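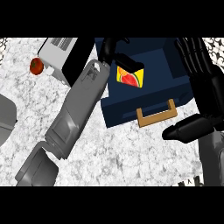

Furniture & Racks > Credenzas, Desks and Equipment Housings

Thread: Ventilation in a closed AV credenza, passive or fan?

patchbay_lou
Posted September 7, 2019

Replacing the credenza in a 14-seat conference room. The short list is the Grono three-bay and the Stellik low cabinet. Load is one DSP, one switcher, a two-channel amp and a room PC, all in the center bay. Doors are solid on both. The Grono has a slotted toe kick and a rear chimney gap. The Stellik has a fan plate in the back panel, thermostat controlled, and costs more. Client wants it silent. Is passive enough for this load?

rk_hanratty
Passive is fine if the amp idles most of the day, and in a conference room it does. Add up the real draw, not the nameplate. I would expect the PC to be your largest continuous source. Leave 2 rack units open above the amp and do not block the toe kick with a cable tray.

Thaís Meireles
I disagree with passive behind solid doors. We logged a Grono center bay through August with a similar load. Air at the top of the bay reached 58 C by mid-afternoon with the doors shut. The DSP did not fault but the switcher dropped its output twice. Same bay with a fan on the rear gap stayed well inside spec.

rk_hanratty
58 at the top of the bay or at the chassis? And what was behind the cabinet? If it was pushed against the wall the chimney gap does nothing.

Thaís Meireles
Probe was on the underside of the top panel, so air, not chassis. The cabinet was two inches off the wall, as the install sheet asks. The HVAC setback started at 3 pm, which did not help, but that is a normal schedule for an office building.

ohmward
Is the client set on one cabinet? Put the amp in the closet and the heat question mostly goes away. Speaker runs get longer but at 70 V that doesn't matter.

patchbay_lou
No closet. The nearest IDF is over 3000 square feet of leased space away and belongs to another tenant. Everything stays in the room.

ohmward
Then fan. The Stellik plate is loud at full speed, but you can set the thermostat to ramp instead of switching on and off. The jumper is under the cover. Out of the box it is on/off.

dstrand_av
Check the drawer bay too. On the Stellik the left bay drawer box runs full depth and sits in front of the only side opening. If you order it with drawers you lose the cross flow. Order that bay with a shelf, or have the drawer box shortened.

rk_hanratty
Perforated doors would solve this without a fan. Yeh makes them to size for both lines. Open area is what counts, so ask for the percentage in writing.

patchbay_lou
Architect already rejected perforated. Veneer has to match the table.

Thaís Meireles
Dolance sells a quiet blower that fits a 2U space and exhausts to the rear. We put it in the same Grono bay afterward. Not silent, but below the room's HVAC noise at the table. Mount it at the top of the rack and blank every unused space below it, or it will pull air in from the front of the bay and recirculate.

rk_hanratty
I can live with that. I would still try it passive first and log for a week before spending the money.

patchbay_lou
Going with the Grono and the blower. Shelf in the left bay, blanks throughout, probe on the top panel tied to the DSP's contact input. Does anyone have the cutout dimensions for the rear gap? The PDF on their site is for the two-bay.

dstrand_av
Three-bay uses the same cutout, once per bay. Measure before you cut. The center one on mine was offset a quarter inch to clear the leg bracket.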